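I spent most of July rewriting the recording rules for our tabletop tasks. The old version was a page and a half that Desta Alemayehu wrote when there were only two of us on the grippers. It was fine for two people. Now there are six, and everybody had their own way of doing things.

The whiteboard task is what forced it. You have a small board standing on the table, some marker on it, an eraser, and a person with a gripper in each hand. Wipe the marker off, put the eraser back, done. I went through 69 recordings of it with Abrehet Berhe and we disagreed on whether nine of them should count. She wasn't being picky and neither was I. The rules just didn't say what a clean board was, or where a recording should begin.

So here is what we use now. Some of it is obvious, but I wanted it written down somewhere other than the shared folder.

## Before you start

Draw the scribble with the board already on its stand. Use black marker, one line, no lifting. It can be any shape but it has to stay off the border and off the printed logo. People were drawing neat little circles, and neat little circles all get wiped the same way.

Start with both grippers in front of the board, open, touching nothing. Hold that for a slow count of two. We used to let people start with the eraser already in the fingers, and those recordings are a pain to line up with the others.

Sleeves stay down at the wrist and cables hang on the outside of the hand. A cable that crosses between the grippers will catch on something sooner or later. If it does catch, stop and start over. Don't shake it loose and carry on.

Power strips and plugs stay on the floor, beside the table. Kalkidan Abdella asked for this one after she pulled a lead out with her foot and lost most of a morning.

## During

One gripper steadies the board, the other wipes. Which hand does which is up to you, but don't swap halfway through. Light pressure. The stand clips are small and the board will tip back if you lean on it.

Mistakes are allowed. If you drop the eraser on the table, pick it up with the gripper and keep going. If it goes on the floor, the recording is over. Mebrat Endale thinks we should keep the floor ones too and label them separately. She may be right, and I've left that open for the next version.

No talking to the person at the next table. It doesn't hurt the data, but you look away, and the head camera looks away with you.

## What counts as clean

This took the longest. We settled on no marker line longer than 5 mm, checked by eye from where you are sitting. Faint gray haze is fine. Glare is not marker - if you aren't sure, move your head a little and see whether it moves too.

Old stains on the tabletop don't matter. I had two people ask me if they had to wipe the table first. You don't, unless it's wet.

## After

Write the result down right away: clean, not clean, or stopped. Stopped needs a reason, and "bad" isn't a reason. Then get the board ready for the next one yourself instead of leaving it for whoever sits down after you.

Hussam Yammine read the draft and said it was too long, then sent me roughly a page of things to add. Most of them are about how to hang up the grippers at the end of the day, and I'll put those in a separate sheet.

The folding task is next. Its rules are in worse shape than these were, and Abrehet and I already disagree about what a fold is.

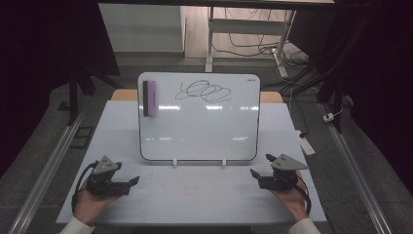 *The whiteboard task, both grippers in front of the board.*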